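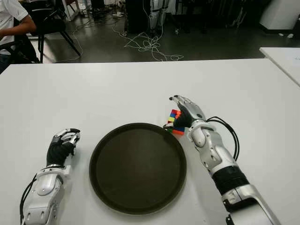

Can a machine clear up after dinner yet, or should I keep yelling up the stairs?

Posted by mudroom_mayor in Home & Shop, December
Print this page | E-mail this page

I run a small trophy and picture frame shop out of the front half of our house, so my chores come in two flavors. In the back there's the usual: dishes, toys on the floor, the tray on the hall table that starts out as a place for keys and ends up holding batteries, one glove and a puzzle cube. In the front there's putting small parts in trays and taking small parts out of trays, all day, until I die.

My brother-in-law keeps sending me robot videos. In every one of them a pair of shiny arms folds a towel or waters a plant while piano music plays. He says that in a year I'll have one. He also said that about the boat.

I have a little money set aside (don't get excited, it's 1288 dollars and some of that is promised to the water heater). What I want to know is whether there is anything, at any price a person could say out loud, that will pick an object up off a table and put it in a tray, or pick it up out of a tray and put it somewhere sensible. It doesn't need to talk. I'd prefer it didn't. If the answer is no, I'd like to hear that from someone who isn't selling one.

Also, does it have to have hands? The ones with fingers look great but my toaster has one moving part and that part is broken.

12 people found this useful

benchvise_blues
Replied in Home & Shop

Short version: yes, at work, no, at home, and you'd want to sit down before hearing the long version.

I've spent a good chunk of my life in shops that move little things from one place to another, and the machines have been able to do it for ages as long as you do all the thinking for them. You bolt the arm down. You bolt the tray down. You make sure every part shows up in the same spot facing the same way. Then the arm is wonderful and will never ask for a raise. Move the tray an inch and it will place your part, with great care, on the floor.

We had a Kedetti arm on a packing bench. It could do 900 parts a shift and I had nothing bad to say about it until the day the supplier changed the tray to a darker color. The camera on it could no longer find the rim and the line stood still till lunch while three grown adults taped white paper around the edge. A kid would have noticed the tray was brown and gone on with his life.

What you're asking for is the other kind, where the thing can be anywhere, and it's a puzzle cube one minute and a glove the next.
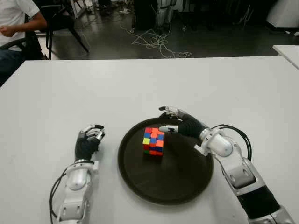
A cube is about as friendly as objects get, by the way. It's stiff, it has flat sides, it's a decent size for a hand, and it doesn't care if you squeeze it. That's why you see so many of them in this line of work. But it still wants the fingers to come in from the right side. If one finger lands a bit early the cube scoots or tips, and a tray with a rim makes it worse, because now the hand has to get down over the edge without knocking into it. You and I do that by feel. A lot of robot hands have very little feel to speak of, and what they have, they mostly use to find out they've already dropped it.

Then go from the cube to your one glove. Soft, flat, the same color as the tray if your luck is like mine. Batteries roll. Keys tangle up with other keys. Each of those is its own headache, and you have them all in one tray, which I guess is the nature of a hall table.

On the fingers. You don't need them for picking up and putting down. Two flat jaws or a suction cup will do most shop parts, and they're cheaper and easier to fix. People build hands because the house is full of stuff made for hands: door knobs, spray bottles, scissors. More joints means more to break, so your toaster has a point.

For the front of the shop, I'd look for a used bench arm and spend a weekend making a proper jig. For the back of the house, keep yelling.

41 people found this useful

gravyboatcaptain
Replied in Home & Shop

just get the Flustiris, my cousin has it and its great. does the whole downstairs while shes at work

edit: ok I asked and it's a vacuum. still great though. it ate a sock

halfpint_hollow
Replied in Home & Shop

I'll disagree a little with the long answer. Things are better than they were, and it's the learning part that has changed. Used to be somebody typed in every move. Now a lot of it is taught by showing: a person steers the arms through the job over and over, and the machine picks up the habit. So you do get arms that can cope with the cube being in a different corner of the tray, or turned a bit. I wouldn't have believed that when I was fixing copiers.

The catch is what counts as success. I went to an open evening that an outfit called Wiriya put on, and the fellow giving the talk was nice enough to show a chart of the misses as well as the hits. Out of 1151 tries at putting cups on a shelf, a healthy share had gone wrong, and he said so with a straight face. I don't remember the exact split, but I remember thinking about my own cups. A machine that's right most of the time is a fine thing to have in a lab. In a kitchen you'd be buying cups by the crate.

The other catch is speed. Ask to see any video at normal speed before you let your brother-in-law near your wallet. If there's a little "x8" in the corner, that towel took longer to fold than it did to wash.

Your money won't get you a pair of arms with hands, new or used. It might get you a small hobby arm; Stinska used to sell one as a kit, and I see them secondhand. Mine can lift a puzzle cube. It can't lift a full coffee mug, and I'd ask you not to try, I liked that rug. If you enjoy tinkering you'll get a happy winter out of it and your trophies will still be packed by you.

Otherwise, fix the water heater. For the hall table I finally got a tray with 3 compartments, and my family now leaves everything next to it.

27 people found this useful

Print this page | E-mail this page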